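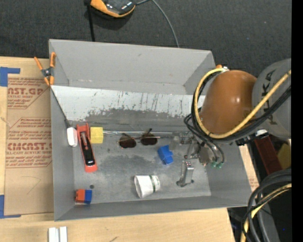

Loken Harbor park, ride ops thread, part 1. The raft crossing to Vanhove Island reopened in August with a new loading procedure, and the posted wait is now computed differently. Notes from one full operating day on the dock. The dock crew's supply bin is a gray open-top one, same general type as this one with the spring clamp on its rim (orange handles, orange jaw tips), and the clamp style is worth copying: you can move it along the rim one-handed.

2/ Capacity. Each raft is rated for 60 guests standing. In practice the crew loads 40 when strollers are aboard. The wait sign assumes 60 on every trip, so it reads low all afternoon.

3/ Cycle time. Crossing, unload, load, crossing back: 7 minutes with one raft running. The second raft, Iltamance, comes on at 11 a.m. and does not halve the interval. There is one landing on the island side, so the second raft holds offshore until the first clears.

4/ Longest hold I timed was 114 seconds. Cause was a double stroller against the exit flow. The old layout had separate gates for on and off. The new one has a single wide gate and a rope.

5/ Ngaio McAlister posted a queue count last season from the same dock. Her numbers used the two-gate layout, so do not compare them directly with mine. Her walking times on the island trails still hold.

6/ Return trip. The line to leave is worse than the line to arrive after 4 p.m. There is no posted wait on the island side. If you have a dinner booking, be at the landing by 3:30 and skip the fort.

7/ The trails: north loop is open end to end. The cave path is one-way now, entering from the mill. The rope bridge has a weight limit sign at each end -- the two signs do not agree. I reported it at the dock.

8/ Zalton passes are not accepted here. The raft has no priority lane and the app lists it under "transport", so it does not show up if you filter by rides.

9/ Correction to 3/: Bronwyn Henare points out that Iltamance starts at 10:30 on early-entry mornings. I was not there on one of those. The single landing applies either way.

10/ Next thread covers the evening closing sequence, last raft out and last raft back. The dock sign gives only the first of those times.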